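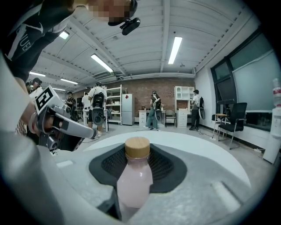
Has anyone been to the Riller open day with kids?

Dilruba Mondal
We're thinking of driving over to Inmont for it in July, me plus two boys (9 and 12, robot crazy!). Tickets are $15 each. Is it all talking and slides, or do they let you try the hand-held grippers? My younger one will not sit through a lecture. 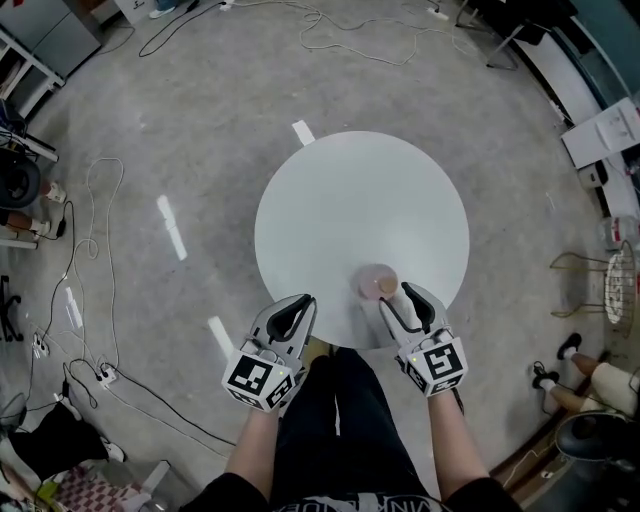 Also is there parking, or should we take the bus?

Shiuli Kodikara
Went last year with my niece and we loved it! Hardly any talking. They give you a gripper for each hand and you practice picking up little stuff at a table, and the staff are super patient (my niece dropped everything, twice). It gets busy, 125 people a day I think they said, so get there early. Parking was free in the back lot.

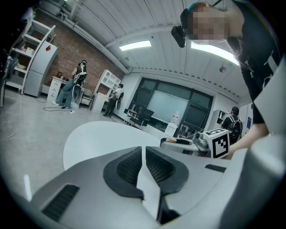 One thing on the grippers, they're bulkier than you'd think, so a 9 year old might want to use just one. The tables are a help there. The one we had was a round white one like that, so you can walk around and come at things from whichever side feels easier. Wear sneakers, the floor is concrete and you're standing most of the time.

thongsuk255
bus is fine, stops right by the gate. no food inside so eat first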